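Re: [Kalla-fitout] Gray in the back workroom, pink cast / green cast

Replying to the list, as the color question affects the cabinet order too. 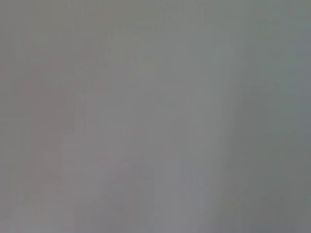 On 18/01/2018 a list member wrote:
> I don't think the gray is the problem. We used the same Hatama gray
> on the shelving at Negussie and it reads as plain gray all day. If it
> goes pink in one place and green in another, look at the lamps and at
> whatever is standing opposite before you buy more paint. Also, was
> the second coat from the same batch? And are you judging it under the
> ceiling lights or with the door open?
>
> For the record I would still go one step lighter for the cabinet
> fronts.

Batch first. Both coats on the long wall came out of batch 101. The return by the door had one coat from 101 and a top coat from the can left over from July, which has no batch number on the lid. I would treat that as a separate color until someone proves otherwise.

On the cast itself: in the picture the left side leans slightly warm, a pinkish gray, the middle is paler and close to neutral with maybe a trace of blue, and the right side is darker and a bit green. The differences are small. I would not pick a paint from it, and I would not reject one either. A camera sets its own white balance and compression adds steps of its own, so please don't sample values out of it and post them as a match. Two people did this with the floor color and we ended up with two codes for one floor.

The lamps are a fair question. The workroom has four Serton tubes in the ceiling and they were not all bought together. Two are the older type with the green end caps. I have not compared them with a meter. What I did do was switch off each pair in turn and hold the same painted card against the long wall. With only the newer pair on, the card and the wall matched to my eye. With only the older pair on, the card looked greener than I remembered it, and so did the wall, so the match held. That suggests the lamps shift everything equally and will not explain a difference between two parts of the same wall. It does matter for the cabinets, which will stand directly below the older pair.

As for what stands opposite: the tall rack is still across from the door return, loaded with the red storage bins. At close range, a matte gray will pick that up. I measured 60 cm between the rack uprights and the wall, which is tight. At Negussie I believe the shelving faced a bare white wall, so the comparison is useful for the paint itself but says little about reflected color.

Proposed order of work:

1. Move the rack to the far end and leave it there for the test.
2. Fit the same type of tube in every position. Any type, as long as they agree.
3. Paint four cards from batch 101, two coats each, and let them cure for the full time on the can. One goes beside the door, one on the long wall, one flat on the bench, one stays in a drawer as the reference.
4. Paint one more card from the unnumbered can and write JULY on the back in pencil. Marker bled through last time.
5. Look at them with the door shut and the lamps on, then again with the door open. Write down both results.

Use the foam roller for the cards, the same one as the wall. Brush marks change the sheen enough to be read as a change in shade, mostly on the bench card where the light rakes across it.

If the JULY card is visibly different from the rest, the door return gets another coat from 101 and we discard the leftover can. If all the cards agree, the paint is fine and we stop talking about it. There are nearly 4 liters of 101 left, so either way nothing needs to be ordered for the walls.

Cabinet fronts: I don't agree on going one step lighter, at least not before the tubes are changed. The lighter Hatama gray has more yellow in it on the printed chart, and next to the wall gray the wall may start to look purple. I have seen this happen with the drawer units in the front room. If we want the fronts lighter, I would prefer to keep the same base and have it cut with white at the counter. This means mixing all 18 fronts from one batch and keeping a labeled jar for touch-ups.

The workshop needs a decision on the fronts before they start spraying, but they have said the carcasses can go ahead without it. The carcasses are white inside regardless.

One open point - does anyone still have the data sheet for the primer? The current can says it may be tinted, and I can't tell from the receipt whether ours was. A tinted primer under a single coat would show at the door return before it showed anywhere else.

Cards will be on the bench once the rack has been moved. Please don't lean anything on them.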